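Caron Cache Profiler – User Manual
Section 3: Setting Up a Trace Run

Last updated November 14, 2022

This section covers the set-up of a trace run on a multi-core host. It assumes that the Caron package is installed and that the Dolstead kernel module has been built against the running kernel. Reading and comparing the resulting reports is covered in Section 4.

Before you start

You need root access on the host, or membership in the group that owns the counter device. You also need enough free disk space for the trace buffer. A full run of the Altness benchmark set writes one file per core, and the files are not compressed until the run is closed.

Turn off frequency scaling before any run whose results will be compared with another. Hardware prefetching may be left on, but record its state in the run header. The profiler does not detect it.

CAUTION: Do not load the Dolstead module on a host that is already running another counter tool. Both tools write to the same control registers, and neither reports the conflict. Counts taken under these conditions are not usable.

3.1 Loading the module

1. Log in to the host and stop any counter tool that starts at boot.

2. Load the module with the command

 caron-load --module dolstead

3. Check the system log. A line giving the module version and the number of counters per core should appear. If the line reads "0 counters", the firmware has reserved them. Release them in the firmware settings and reboot.

4. Confirm that the device node exists and that your account can read it.

Note: On hosts with simultaneous multithreading, each pair of hardware threads shares one set of counters. The profiler lists the pair as a single core. To see the threads separately, disable multithreading in firmware and load the module again.

3.2 Pinning the workload

The profiler attributes each miss to the core on which it was raised. If the scheduler moves a thread during the run, the misses are split between two cores and the sharing table will show traffic that the program did not cause. Pin every thread.

1. Write a map file with one line per thread. Each line holds the thread index, a space, and the core index.

2. Leave core 0 out of the map. The operating system handles most interrupts there.

3. Pass the map to the launcher:

 caron-run --map threads.map --workload altness

4. Wait for the "pinned" message before sending any input to the workload.
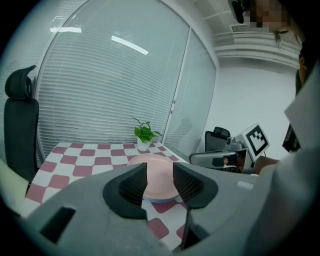 A reader of the previous edition wrote in to say that leaving out core 0 was not enough on a two-socket machine – the network interrupts landed on the first core of the second socket, and instruction misses on that core came out far too high until it was dropped from the map as well. The point is correct. On a host with more than one socket, look at the interrupt table and leave out every core that shows a steady rise while the machine is idle.

3.3 Setting the sampling interval

The interval is the number of misses between two samples on the same core. A short interval gives finer detail and a larger trace. It also disturbs the workload, as each sample raises an interrupt and the handler takes up lines in the instruction cache.

1. Open the run configuration file and find the entry "interval".

2. Set it to 1245 for a first run. This value is odd, so it does not fall into step with loops whose miss count is a power of two.

3. Set "warmup" to 3. The profiler then discards the first three passes through the workload, during which the caches are still filling.

4. Set "buffer" to 66. The unit is megabytes per core. If the buffer fills before the run ends, later samples are dropped and the report is marked "short".

5. Save the file and check it:

 caron-check run.conf

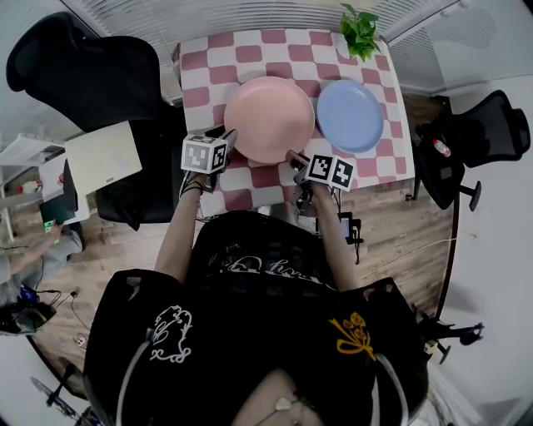 6. Correct any line that the checker reports, then run the checker again. It stops at the first error, so a second error may appear after the first is fixed.

CAUTION: Do not edit the configuration file while a run is in progress. The file is read again when the run is closed, and the values found at that point are written to the report header – including values that were not in use during the run.

3.4 Closing the run

1. When the workload exits, enter

 caron-close

2. Leave the terminal open while the per-core files are merged. Merging is done on one core only.

3. Copy the merged file to the analysis host. If your site uses the Plescombe viewer, copy the map file to the same directory. Without it the viewer numbers the threads in order of first sample, and the numbering will differ between runs.

4. Unload the module if no further runs are planned:

 caron-load --remove dolstead

Note: Unloading the module clears the counters but does not restore the frequency scaling setting. Restore it by hand.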